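Lullata

Lullata is a word list and sentence set for spell checkers that have to deal with household writing: shopping notes, chore lists, recipe cards, labels on jars. It was split out of the Drondero repository in March and now has its own version numbers.

Contents

words.tsv: headword, part of speech, accepted variants
sentences.tsv: one sentence per line, with the error span and correction
rules/: suffix and hyphen rules in the Harries format
tools/: the checker and the merge script

Files are UTF-8 with Unix line endings. Columns are separated by a single tab. Empty fields are left empty; do not write NA.
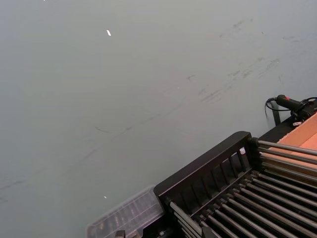
Gray surface with scuff marks and a black rack.

Sentence length

Sentences run from 6 to 30 words. Anything shorter was moved to fragments.tsv, which the checker skips unless it is called with --fragments. Numerals count as one word. Hyphenated compounds count as one word if they appear in words.tsv and as separate words if they do not.

Known problems

"Dishrack" and "dish rack" are both accepted, but only the open form has a plural.
Variants of "draining board" are tagged inconsistently.
Around 5 percent of the error spans include a trailing space. The merge script trims these on output and leaves the source file alone.

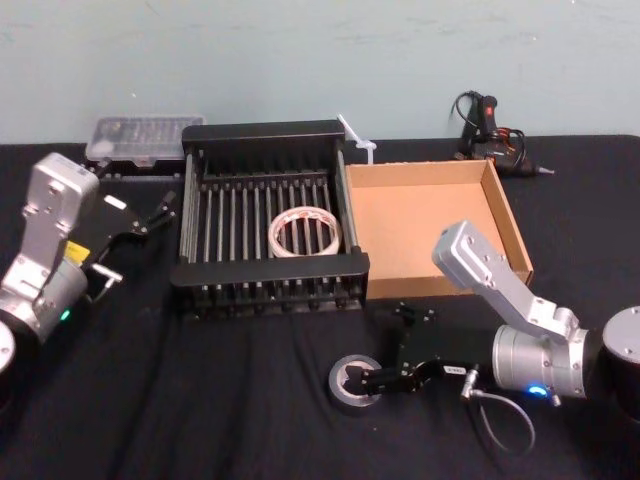 Page last changed: Tuesday, 6 p.m.

Building

Run make lists, then make check. The Lukska tokenizer must be on the path before either step. A failed check prints the line number and the rule that matched, and exits with status 1. Duplicate headwords are a warning in the default mode and an error with --strict.

Contributing

Send changes to words.tsv and sentences.tsv in separate patches. Keep the sort order. New variants need a sentence that uses them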